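Zeltport Tabletop Chores 2: I'm keeping my dishcloth

Reviewed by Loubna Younis, 12/5/24

Every year somebody promises me a machine that will clear the table. This year it was Zeltport, whose simulator lets you try out kitchen jobs on a virtual robot arm before you spend real money on a real one. A seat costs $400. I had it for most of a month.

Setup is painless, and the manual is better than most. The chores are where my doubts start. I ran the "put it away" job 163 times with the default settings and got a clean finish on fewer than half. Knives and spoons gave the most trouble. Stack two flat things close together and the planner dithers like a tourist at a ticket machine.

Zeltport will tell you the odds improve with tuning. Maybe. My kid clears a table without tuning.

The clutter, I admit, is well chosen. A spoon, a sponge, an egg and an orange all want a different grip, and the glass bottle looks like a bad evening waiting to happen.

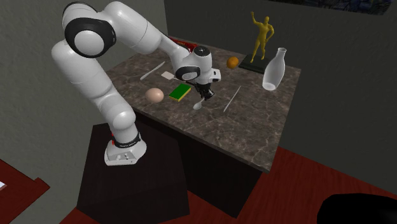

Who should buy it

Labs and tinkerers, if they have the patience. Anyone hoping to learn when a robot will do their dishes should save the $400.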